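# 育成評価における「年齢補正」の過信について

下部リーグの打者成績を読むとき、まず年齢を見る。これは今や常識で、同じ長打率でも19歳と24歳では意味が違う。異論はない。問題は、この補正が一つの係数として扱われ、係数をかけた後の数字が元の数字より「真実に近い」と見なされている点にある。私はこの扱いに反対である。少なくとも、今の形のまま昇格判断の根拠に使うべきではない。

## 補正は何を補正しているのか

年齢補正の論理は二段になっている。第一に、若い選手は今後の伸びしろが大きい。第二に、若い選手は身体的に不利な条件で戦っているので、同じ成績なら技術的に優れている。前者は将来の予測、後者は現在の能力の推定であり、別の量である。

ところが、実務で使われる補正係数はこの二つを一つの数にまとめている。予測と推定が混ざった数字を出力し、それを翌年の配置を決める会議に持ち込む。会議で必要なのは現在の能力の推定である。来年どのレベルの投手に対応できるかを知りたいのであって、27歳の時点でどこまで伸びるかを知りたいのではない。

Stijn Woutersの連載は、この混同を比較的早い時期に指摘していた。彼の主張は、若い打者の三振率には補正をかけるべきではないというものだった。空振りは年齢に関係なく空振りであり、上のレベルの変化球に対してはさらに増える。私は彼の結論のすべてには同意しないが、指標ごとに補正の要否を分けるという発想は正しいと考えている。

## 標本の問題

年齢補正の係数は、過去に昇格した選手の前後の成績から求めるのが普通である。ここに選択の偏りが入る。昇格した若手は、もともと球団が有望と判断した選手である。成績以外の情報、すなわちスイングの軌道、練習での打球速度、コーチの報告などで選ばれている。したがって「若い選手は昇格後に伸びる」という観測には、「選ばれた若い選手は」という条件が隠れている。

この係数を選ばれていない若手に当てはめると、過大評価になる。Joltdaleの下部組織を例に取る。昨季、規定打席に届いた21歳以下の打者は11人いた。補正後の数値で上位に入った4人のうち、シーズン途中に昇格して打撃成績を維持したのは1人だけだった。残る3人は四球率が落ち、うち1人はJune以降ほとんど出場していない。

11人で何かを証明できるとは思わない。ただし、補正を擁護する側が挙げる成功例も、たいていは同じ程度の標本である。片方の小標本を逸話と呼び、もう片方を根拠と呼ぶことはできない。

付け加えると、昇格後に打てなかった選手の記録は短い。降格するか、出場機会が減るからである。打席数の下限を設けて係数を計算すれば、失敗例の多くは計算の前に除かれる。下限を下げると今度は分散が膨らむ。どちらを選んでも偏りか誤差が残るので、せめて下限をいくつに置いたかを係数と一緒に公表してほしい。公表している媒体は少ない。

## リーグの年齢は一様ではない

補正の基準となる「リーグ平均年齢」にも疑問がある。平均年齢は投手と野手を合わせて出されることが多い。打者にとって意味があるのは対戦した投手の年齢と球質であって、三塁手の年齢ではない。

同じリーグでも、地区によって投手の構成は大きく異なる。De Bruijnの傘下チームのように、故障明けの年長投手を先発に並べる組織がある。一方で、高卒の投手に登板を重ねさせる組織もある。前者と多く当たった打者の成績と、後者と多く当たった打者の成績に、同じ補正をかける理由はない。

対戦投手の年齢を打席単位で集計することは、今では難しくない。私が手元で試した54試合分の集計では、同じチームの打者でも、休養日の入り方だけで対戦投手の平均年齢に目に見える差が出た。先発の巡り合わせによるものである。この差はシーズンを通せば縮むが、途中昇格の判断はシーズンの途中に下される。縮む前の数字で決めているわけである。

## 公開ランキングへの影響

有望株ランキングを作る媒体の多くが、順位付けに補正後の数値を使っている。Fokariの一覧も例外ではない。あの一覧は更新が速く、選手ごとの講評も丁寧だが、順位の決め方については「年齢とレベルを考慮」としか書かれていない。

順位が公開されると、それ自体が情報として流通する。トレードの交渉で名前が挙がりやすくなり、ファンの期待が集まり、昇格を見送れば説明を求められる。係数の粗さは、順位になった時点で見えなくなる。12位と18位の差が係数の小数第二位で入れ替わる程度のものであっても、読者が受け取るのは12と18という整数である。

Kristof Van Ackerは以前、順位をやめて層で示すべきだと書いた。上位層、中位層、保留の三つで足りるという提案である。私は賛成するが、実現はしないだろう。順位は読まれる。層は読まれない。媒体の経営を考えれば責められない話である。

それなら、順位の横に幅を書けばよい。この選手は8位だが、補正の置き方を変えると5位から19位まで動く。そう書いてあれば、読者は8という数字をどの程度信用すべきか判断できる。計算の手間は係数をいくつか差し替える分しか増えない。 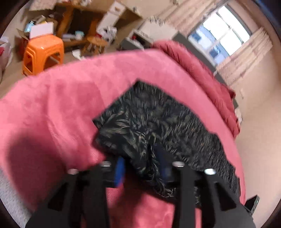 では、年齢はまったく無視すべきなのか。

無視すべきではなく、補正後の一つの数値に溶かし込まずに別の欄に残すべきである。成績は成績、年齢は年齢、対戦相手の質は対戦相手の質として並べ、重み付けは判断する者が目的に応じて行う。来季の配置を決めるなら年齢の重みは小さくてよいし、長期契約を検討するなら大きくなる。

この方式への反論として、欄が増えると恣意的な読み方が入り込むという指摘がある。その通りである。だが係数一つにまとめた場合も、恣意性は係数の設計に入っている。違いは、後から検証できる場所にあるかどうかである。担当者が「この選手は若いので昇格を早めた」と記録に残せば、翌年に検討できる。「補正後の数値が基準を超えた」とだけ残っていれば、検討する対象がない。

Nadnessの育成部門は、昇格の推薦書から補正後の総合値を外し、三振率、四球率、打球の質、年齢、対戦投手の年齢を個別に記入する様式に変えた。変更からまだ日が浅く、成果を論じる段階にはない。現場からは書く量が増えたという不満も出ている。それでも、推薦が外れたときにどの欄を読み違えたかは追える。

私が同じ様式を設計するなら、もう一つ欄を足す。同一レベルでの二巡目の成績である。一度対戦した投手と再び当たったときの打席だけを抜き出し、初対戦との差を見る。若い打者に適応力があるという主張は、年齢補正を支える前提の一つだが、直接測られることは少ない。適応力を論じるなら、年齢から推測する前に、まず対戦の履歴を見るべきである。打席数が足りず誤差が大きいことは承知しているので、空欄を許し、打席数を併記する。欄の幅は狭くて構わない。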